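Members' visit to the Kemen open day

Eighteen of us had put our names down for the Kemen open day and 13 went in the end, which suited the hosts, as the sessions are held in a family house and the front room only takes so many. We were split into two groups. One had tea in the courtyard while the other went in, and then we swapped.

Kemen collects recordings of people doing household jobs with hand-held grippers. There is no robot arm in the room. A person holds a gripper by its handle and works the jaws, and the recordings are later used to train machines that will have arms of their own. Ekkachai Siriwan ran our session and kept the introduction short, which left most of the hour for watching.

The job on the day was clearing up plastic bags. Each bag is twisted, knotted into a bundle, picked up and put in a basket. It is a dull job and was picked for that reason, as thin plastic changes shape every time it is touched and no two bundles come out alike. The table is covered with a light blue cloth, and odds and ends are left on it so that the recordings look like an ordinary home.

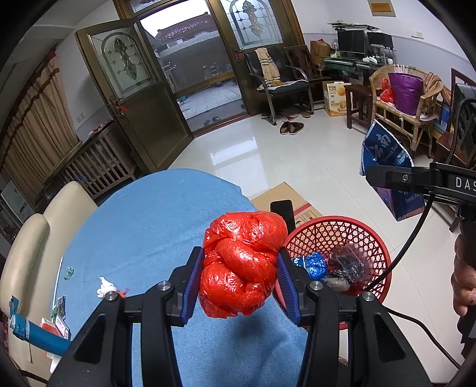 Rosemarie Stöcker thought the knots were the weak point of the whole exercise, and said so during questions. Her view was that most people stuff their bags in a drawer and never tie them, so a machine that had only met neat bundles would be lost in her kitchen. Ekkachai agreed that this was fair. He said untied bags are on the list for later in June, and that they had started with knots because a bundle gives the jaws something to close on.

There were several questions about the pads on the inside of the jaws. They are blue, with ridges, and they press on the bundle from both sides. We were told that smooth pads had been tried first and that shiny bags slid out of them. Ekkachai also explained why two grippers are used. Many jobs in a house need one hand to hold and the other to pull, and a recording made with one hand is of limited use for those.

The house had made 1,138 recordings of the bag job by the day of our visit. The target for a full day is 400, though Ekkachai said they seldom reach it when there are visitors asking things.

Those who wanted a turn were given one. The handle is comfortable enough, but it takes a while to stop reaching with your fingers. I dropped my first two bundles on the floor and got the third into the basket.

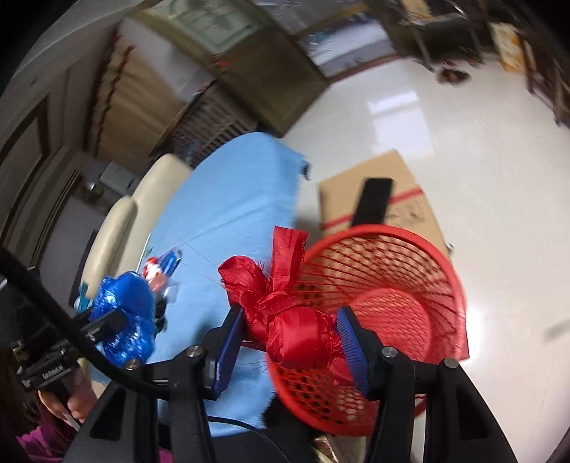
Heather Leckie

The second group had a longer session than ours and saw some of the recordings played back on a laptop. They report that the view from the gripper takes some getting used to, as the room swings about whenever the wrist turns.

Kemen will take another party from the club before the end of the month. Names to Niall Kerr, please, and say whether you would like a turn with the grippers. You will be asked to take your shoes off at the door, and parking is on the street only.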